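Folding line at Irngate: where things stand
April 2018

The second folding cell at the Irngate laundry went live last month, and several of you have asked what it means for the finishing room. This is the position as it stands.

Irngate handles clothing and bed linen for care homes and private customers. Flat sheets and towels have gone through the Mühlbauer ironer and folder for years. Personal clothing was always folded by hand, and it is the part of the job that causes most of the sore wrists and shoulders. The two Skemora cells now take T-shirts, vests and plain trousers. Everything else still goes to the tables.

There are 14 people in the finishing room, the same as in October. Four have moved from folding to running the cells, which means loading, clearing jams and checking the stacks before they are bagged. They went up one pay grade after training. The rest have kept their jobs and hours, but shifts now start in two groups so that the cells are never left without someone trained on them.
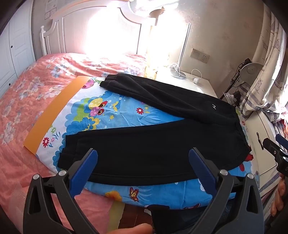
Trousers have taken the longest to get right. The cell has to find the waist and both legs before it can make the first fold, and dark fabric gives it very little to go on. A pair of black sweatpants with ribbed cuffs, laid out flat with the legs in a narrow V over a cartoon-print sheet, is easy enough for any of us to read, but the software has had to learn it from many such garments held and moved with hand grippers. On its best day so far the line folded 984 items, and 97 of those had to be done again by hand, most of them trousers.

Shafiq Khondokar, who leads the early shift, would like the reject bin moved closer to the tables. At present people walk the length of the room to empty it, and on a busy morning that adds up. Dremach, who fitted the guarding, will look at it on their next visit — until then please keep the walkway by the bin clear.

Some staff have said the work is quieter but more tiring on the eyes. Anyone on the cells can swap to the tables halfway through a shift. Ask your shift lead.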